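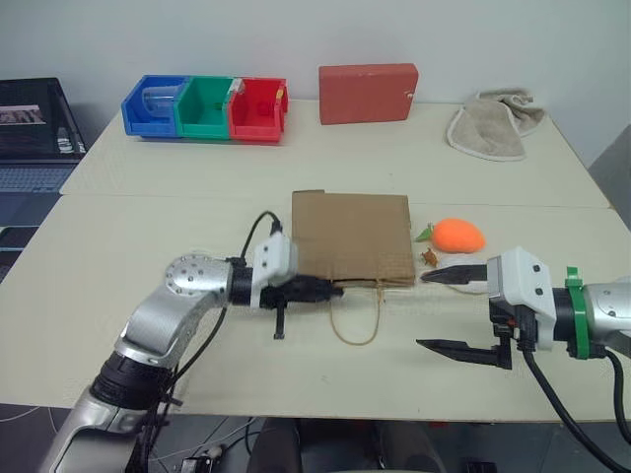

FOR IMMEDIATE RELEASE

Neltard Bakery to Open Second Shop in Old Anitz Shoe Store, Bring Back Rye

Neltard Bakery will open its second shop in June in the old shoe store on Oshima Street, the company said this morning. Doors at 6 a.m. Bread until it runs out, coffee until 3 p.m.

The new shop is a good deal bigger than the first one, with an oven room in back, a long counter in front and seating for 10 along the window. The original Neltard on Pludia Square stays open, same hours, same staff, same phone number. It is not moving. We've had a lot of calls on this.

"People stand out on the sidewalk in January to buy a loaf from us and I've felt bad about it for years," said Ayantu Wolde, owner and head baker. "Now they can come inside. There's a bench and everything."

Neltard started as a weekend stand with one kind of bread, a sourdough round that is still the top seller. Over 378 loaves went out the door on the busiest day last winter, all from a single oven with a door that has to be kicked shut. The Oshima Street shop gets two new deck ovens. The old one stays put at Pludia Square, kick and all.

What's on the shelf

The sourdough round, the seeded loaf and the milk rolls will be sold at both shops. Oshima Street also gets the dark rye, dropped from the menu two years ago when there was no oven space for it. Customers have been asking ever since, some of them pretty firmly. The rye takes a full day start to finish and will be baked in the late afternoon for the next morning.

New for Oshima Street: a flat bread with onion, a cardamom bun, and a small plain loaf for people who live alone and are tired of freezing half. Price on the small loaf is $5. Other prices match Pludia Square.

Cakes by order only. No wedding cakes until fall at the earliest, please don't ask the counter staff, they don't have a different answer.

Morning orders

Order the day before by phone or at either counter and your bread will be held until noon. After noon it goes back on the shelf. Day-old loaves are half price from opening, and whatever is left at close gets picked up by the Anitz food pantry, same as now.

Standing weekly orders can be moved from Pludia Square to Oshima Street. Tell the counter before the end of May or it will stay where it is.

The building

The shoe store closed a few years back and the building has been dark since. Neltard kept the tile floor and the front windows, also the wood shelving along the north wall, which used to hold boots and is the right depth for bread. New wiring, new plumbing, new vents. A ramp has been added at the side door on the parking lot side. The big sign out front is being repainted now and should be up a week before opening, weather permiting.

Parking is the lot behind the building, shared with the dry cleaner. Please leave the two spots nearest there door open.

Jobs

Hiring now. Bakers for the overnight shift, counter staff for mornings, one driver to run dough and trays between the two shops. Overnight starts at 11 p.m. Experience is nice for the baker jobs but Wolde says she will train the right person. "I'd take someone who shows up over someone who went to school for it," she said. "I didn't go to school for it." Apply in person at Pludia Square after 1 p.m., when the rush is over. Bring a phone number for somebody you've worked for.

Opening day

First 95 customers get a milk roll with whatever they buy. Short hello from Wolde at 8 a.m., no ribbon. The oven room will be open for a look from 9 to 11 in the morning, small groups, closed shoes please. Kids fine with an adult. The floor back there can be slick with flour.

About Neltard Bakery

Neltard Bakery makes bread and rolls by hand in Anitz and sells them at its own counters and to a handful of local restaurants. Owned by Ayantu Wolde.

Press contact: Ayantu Wolde, at the Pludia Square shop. Afternoons are best. Mornings she is at the oven and will not pick up.

###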